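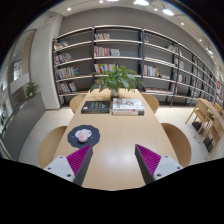

August, 9:40 am, reading room. Starting the table reset today bc the returns shelf is full again and I can't put it off. Plan is one layout for the long table that everyone can put back without asking. Things on it right now: the mouse on its round scalloped pad down near the left edge, books around the middle, plant at the far end. The open stretch between is what I want to keep. People come in with a laptop and a folder and they need somewhere to put both down.

Chairs first. Pushed each one in till the back just clears the table edge, then had to pull the near ones out again to get round with the cloth. Do the wiping BEFORE the chairs next time. Felt pads on the chair legs are going, two came off in my hand. Glue is the wrong kind, goes gummy in the heat. There's a packet of the nail-on ones in the supply drawer but the legs are rounded at the bottom and I don't trust the nail not to split them. Ask the Carrilho shop what they use, they did the stools for the front desk and those haven't shifted.

Surface: cleaned with plain damp cloth, then dry cloth along the grain. NOT the lemon spray. The lemon spray leaves a film and then every sleeve drags on it. Ceiling light bounces straight back at you if you sit at the near end, have had two complaints about glare when reading coated paper. Options:

- matte runner down the center (will slide, will get coffee on it)
- swap the lamp diffuser, need to see if Nondska still makes the frosted one
- move the reading end to the other side and stop worrying

Leaning to the diffuser. Quote last time was 200 for the set incl. fitting, which seemed a lot then and seems ok now.

10:25. Catalog check while I'm at it. Running total in the register is 1,891 and the sheet from Hirevus says the same, so that finally agrees, after the mess in spring when the donated box got entered twice. Still 9 records with no shelf mark. All oversize or odd format, I think they got skipped becuase the label doesn't fit the spine. Label goes inside front cover for those, lower left, same as the atlases. Write it on the card by the label printer so it's not just in my head.

Plant: turned it a quarter. Soil dry down to the first knuckle, gave it one mug. Needs a saucer with a lip, the last one was flat and I've been sanding out a ring on the other table ever since. Don't let it go back on the bookshelves, the leaves get into the books and then the pages pick up damp.
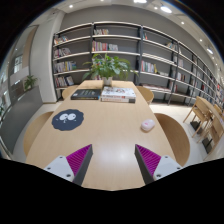
10:50. Mouse/pad question. The pad is the one with the big cartoon eyes, looks like one of those soot sprites, and I know it isn't what Sudent had in mind for a "neutral reading space" but people like it and the kids go straight for it. It stays. What I do want is for mouse and pad to live TOGETHER. Mouse on pad, pad on left half, done. When the mouse wanders over to the right side it ends up under somebody's papers and then it's on the floor. Could do a small corner of tape on the underside of the pad so it stops creeping. Try the removable kind first, check for marks after a week.

Books on the table: decided max one small stack plus one flat. The black hardcover can be the flat one, dark cover shows up well on the pale wood and people pick it up. Illustrated one with the white cover goes on top of the stack for the same reason. Anything more than that and it starts to look like returns and then people leave THEIR returns on it, seen it happen twice this month.

Shelf backs need dusting, wall of gray shows everything. Started at the left bay, got as far as the second and ran out of cloths. Total budget left for the room is 400 until the new term so diffuser comes out of that and chair feet too, bookends will have to wait. The bent ones can be squeezed back in the vise, did one as a test, ok-ish, leans a bit.

11:15, stopping for the delivery. Left to do:

- finish dusting, bring more cloths (the blue ones shed, use the waffle ones)
- chair feet, call Carrilho
- 9 labels
- saucer
- tape under pad
- write up layout on one page and stick it inside the cupboard door, with a sketch, no more than five lines of text or it won't get read

Vise handle is loose btw. Tightened by hand, needs the big hex key whcih is in the other building.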